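How I Clean Up After Chopping Herbs (Without Smearing Green Everywhere)

I cook with a silly amount of parsley and cilantro, and for years my cleanup was one big swipe with a wet sponge. Don't do that! You just drag the little bits around and leave green streaks behind, and then you're wiping the same spot four times.

What I do now takes maybe a minute. First, get the board and knife into the sink. Then go after the scraps dry. I use a bench scraper (an old loyalty card works too, mine did the job for two years) and push everything toward the front edge, with my other hand cupped underneath.

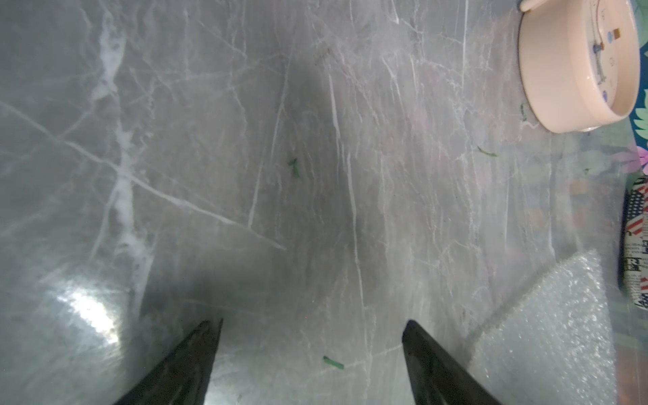 Stone counters are the sneaky ones, especially anything with a lot of pattern. I have to get my head down low and look across the surface toward the window. On gray marble with all those white veins, a few scraps of green can sit out in the open and you'll still walk right past them, and there's always one tucked up against the bottom of a bowl. So lift the bowl! Wipe its base, too, or you'll set it down and print a little ring of herb juice.

Once the bits are gone, wipe with a soft damp cloth and one drop of mild dish soap, then again with plain water, then dry it with a clean towel. Skip vinegar and lemon on marble, they'll etch it and you'll be sorry.

Any scraps still looking fresh go in my freezer bag for stock. The rest is compost.

266 shares | 2 comments

Esther Masanja: The low angle trick is so good, I found a whole cilantro leaf behind my toaster.

Raffaele De Luca: Does the scraper scratch? Mine is metal.

Contact | © Zullbridge Kitchen Notes | Back to top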